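Motorsport > Club Rallying > Kit Reviews

We use cookies to remember your settings. Accept | Manage

Wornero intercom: a season in the cars

I've been putting off writing up the Wornero because I kept hoping to do one more event with it first, and then it was December and the car was on stands! Anyway, it has done 1318 stage and road miles between two cars, and I'm very fond of it.

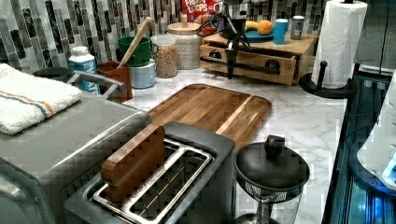

Petronella Msimang found the volume knob too stiff to turn in gloves, and asked whether it loosens with use. Mine did, a little, after the second rally.

Voices come through clear and close, even on rough gravel with the sump guard taking a hammering, and I haven't had a pace note repeated since we fitted it.

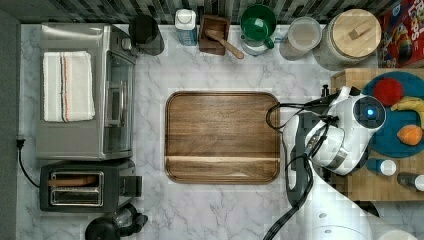 Chopping board and toaster oven

The wiring is easy enough for one patient evening (I took two, with a lot of tea).

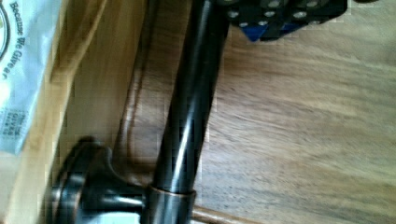 COMFORT AND CARE

The headset is lighter than my old Engelbrecht and pinches less under the helmet. 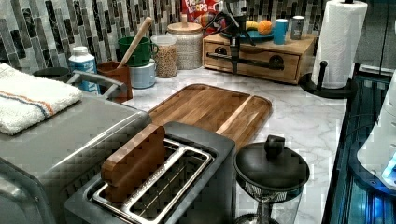 The ear pads do get clammy on a long summer stage, and they're slow to dry if you leave them in the kit bag. I press mine in a terry-cloth towel, just a kitchen one like the white one folded on top of the oven, and leave them out overnight. Spare pads come in packs of 3.

Recent reviews
Mevow stage timer
Dastinetti co-driver's bag
Helmet hooks compared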